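Questions about moving your things into storage at Erkton

We receive many of the same questions by e-mail, so we have put the answers together on one page. Last change: November 24, 2019.

**How long must I rent?**

The shortest time is one month. After this you can stop at any moment, if you write to us 10 days before. We do not accept a notice by telephone.

**Can I see a unit before I sign?**

Yes, please do. The Bhuiyan Road building is open for visits until 17:00. Ring at the side door, as the front one is only for deliveries.

**What may I not store?**

Food, plants, paint, gas bottles and anything that is alive. Car tyres are allowed, at most one set. For a motorbike, the tank must be empty and we will ask to look inside it.

**My mattress smelled old after one winter. What did I do wrong?**

Probably it was wrapped in closed plastic. Use a cotton cover and stand the mattress on its long side. Leave a hand's width to the wall, so that the air can pass.

**Do you rent out boxes and blankets?**

Blankets, yes, 20 in one bundle. Boxes we only sell. The strong ones for books are often sold out in December, so it is better to reserve them.

**Is my insurance from home enough?**

This depends on your contract, and we cannot read it for you. Ask your company if goods outside the home are covered, and ask to have the answer in writing.

**Which van fits in the yard?**

Vans up to around 31 cubic metres of load have come in without a problem. Longer lorries must stop on Wument Street. 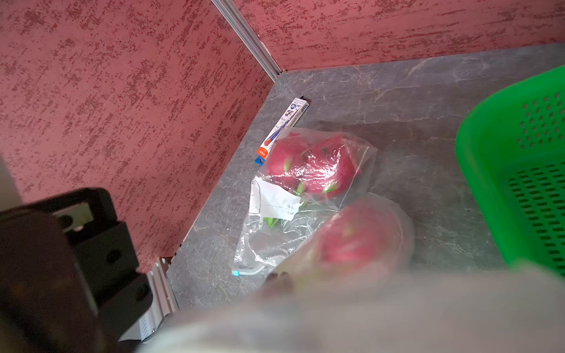
The gate to the yard closes by itself in the evening, so please tell us in the morning if you expect to arrive late.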